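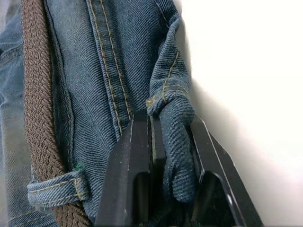 Left gripper finger and right gripper finger closed on a fold of denim, with the braided belt off to the left, held down by its loop.

Flirkeo Belt Faults, data card

What's in it

Flirkeo Belt Faults is a set of 107 bimanual episodes of one job: handling a braided elastic belt on a pair of blue jeans. We pulled them out of a bigger clothing set of 447 episodes collected at Feltholm in May, and we pulled them out for one reason. Something failed in every one of them! Failures usually get thrown away at the cleaning stage, and we think these are the most interesting files we have.

Each episode has wrist camera video, joint positions, commanded and measured gripper width, motor current, and a fault label with start and end times. Magdalini Katsaros wrote the first labels and Spyros Tsolakis checked them against the current traces.

The fault

We first noticed it on an afternoon run. The controller reported a good grasp, the arm pulled, and the motor current climbed until the force limit stopped everything. We blamed the limit, raised it a little (please don't do this), and got a stretched belt and a harder stop. The grasp itself was fine. It was holding the wrong thing.

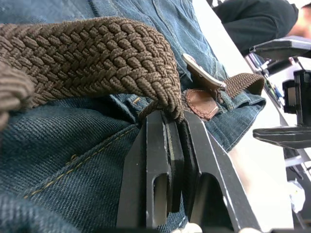 Elastic braid makes this much worse than a plain leather belt would. It compresses under the fingers, so the measured width at closing overlaps with the width for a fold of denim, and our grasp check looked at width and nothing else. It also stores energy. When a stretched belt slips out of the fingers it snaps back, and a person leaning in to fix the jeans has their hands right there. We now treat any pull on elastic as a safety matter and keep hands out until both arms report zero load.

Labels

wrong_layer: the fingers close on denim, or on denim and belt together, when the target was the belt alone. 81 episodes carry this label.
snag: the belt is held correctly but stops moving partway, usually at a loop or the buckle.
snapback: the belt leaves the fingers under tension. Short, fast, and very easy to miss at normal playback speed.
force_stop: the controller halted the arm. This one nearly always comes with another label.

An episode can have more than one label. If you only have time for one slice, take wrong_layer together with force_stop. The current curves are lovely and you can see the trouble building well before the stop. 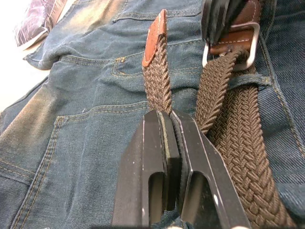
What we changed

The grasp check in the Gavalas controller now adds a small test tug before the real pull. If the current rises too early, the fingers open slowly and the arm backs off and tries again. Opening slowly matters a lot with elastic. The force limit is back at its old value and can't be edited from the operator screen.

None of the episodes here were recorded with the new check, so please don't use them to judge it. A follow-up set called Zikilside is being labeled now and we can't wait to share it.

Known problems

In 2 episodes the current log starts late, and both are flagged in the index file. Snapback end times are a judgment call, and Spyros and Magdalini still disagree on a few of them. There is very little variety in clothing, so a model trained on this alone will learn braid and denim and not much else.

If you find a label you think is wrong, open an issue with the episode name and a time. We read them all and love getting them.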